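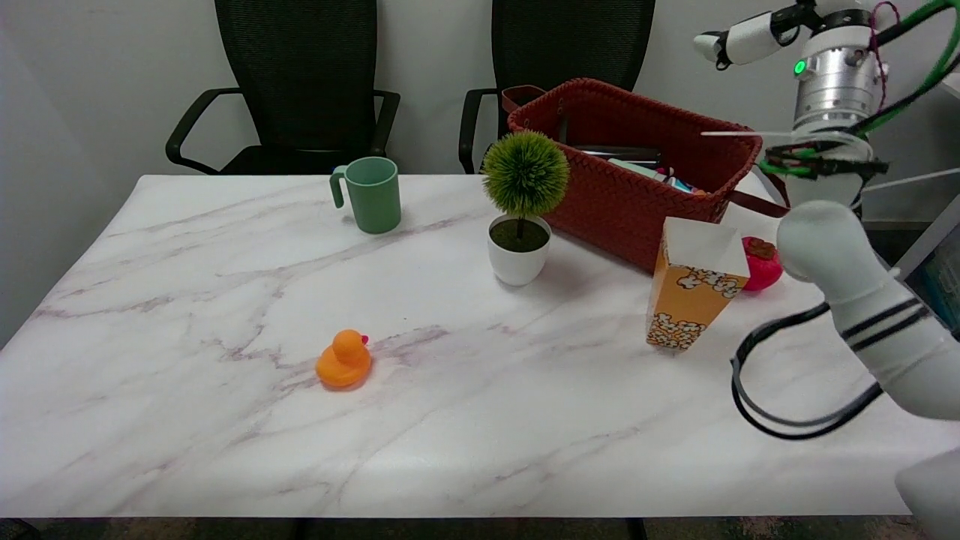 How do you keep a shared table clear when everyone drops things on it? Put one basket on it, give the basket an emptying day, and wipe whatever surface is left.

Dec 31, 2024

Last entry of the year, and I am spending it on the meeting table at Clilstead, which says something about how the year went. The claim going around is that the basket fixed the clutter. I wanted to look at that properly before it gets written into the room rules.

State of the table this morning: basket, fake topiary in the white pot, green mug, popcorn box, orange duck, the shiny red fruit thing. I have heard it called a strawberry and I have heard it called an apple, and I am not getting involved. So the basket is in use, and there are things in it, and there are also things all over the table next to it. I would not call that fixed. Before the basket we had a messy table. Now we have a messy table and a full basket.

To be fair to it, the basket itself is decent. Woven, reddish brown, leather strap handles. It came from the Zestis order, the same one as the moving blankets. It looks better than the gray tub we had, and people do seem to put things in it. Getting things out again is where it falls down. The stuff at the bottom has been there since I don't know when. A basket you can't see into is a drawer without the drawer. I said this at the time.

Emptied it before lunch, sorted onto a towel. Result: about half went back to shelves that already had a place for it. The rest had no place, so it went back in the basket. That second pile is the real problem, and a bigger basket (also proposed) would only hide more of it.

Popcorn box. Left standing open for now. Someone wants to use it as a pen holder. Open top, already leans a bit. I give it until February.

The plant. The argument for it was that a plant makes people treat a table with more respect. I see no evidence of this. It does need dusting, and the round head is a pain, every spike holds dust. Tried three ways:
- dry paintbrush, moves the dust to the table
- damp cloth, catches on the spikes
- hair dryer on cold, held well back, worked best, do it over the sink

Mossy stuff in the pot stayed put with the dryer on low. On high it started to lift. Don't use high.

Tabletop. The marble pattern hides crumbs very well and hides rings badly. I went over it with the spray from Cleltport, the bottle that says 1 to 10. Mixed it as labeled and it streaked. Mixed it at half that strength and it still streaked, just less. Plain warm water with a drop of dish soap, then a dry cloth, left no streaks at all. So I don't know what we are paying Cleltport for. Their sheet says the finish is good for 1000 wipes, and I would love to know who did the wiping.

Check with the side light, not the ceiling light. From the chairs the table looks clean when it isn't. You need to get down low at the corner by the wall.

Chairs. Both back against the wall, mesh backs vacuumed with the soft brush. The curved armrests collect a gray film on the underside that no one ever wipes. Wiped. It will be back.

Mug. If it is still on the table after the break it goes to the kitchen shelf. We have tried the polite note. The note ended up in the basket.

Đinh label tape: used the last of the roll on shelf labels, ordered more, item 1111 in their list, the 66 foot roll. Get the matte. The glossy one peels at the corners, whatever their page says.

What I would try, without much hope:
Keep the basket, same size, no second one. Empty it on the first working day of each month and write down only what has no home. Anything on that list two months running gets a shelf or gets thrown out. Plant moves to the windowsill, where it can inspire respect in the blinds. Duck stays, I was outvoted.

If the no-home list is shorter by the end of February I will take back some of the above. If it's the same length, the basket is furniture and we should stop calling it a system.

Still to do: felt pads under the pot, it drags when you push it. Find out where the gray tub went. Rinse out the spray bottle before somebody refills it with something else.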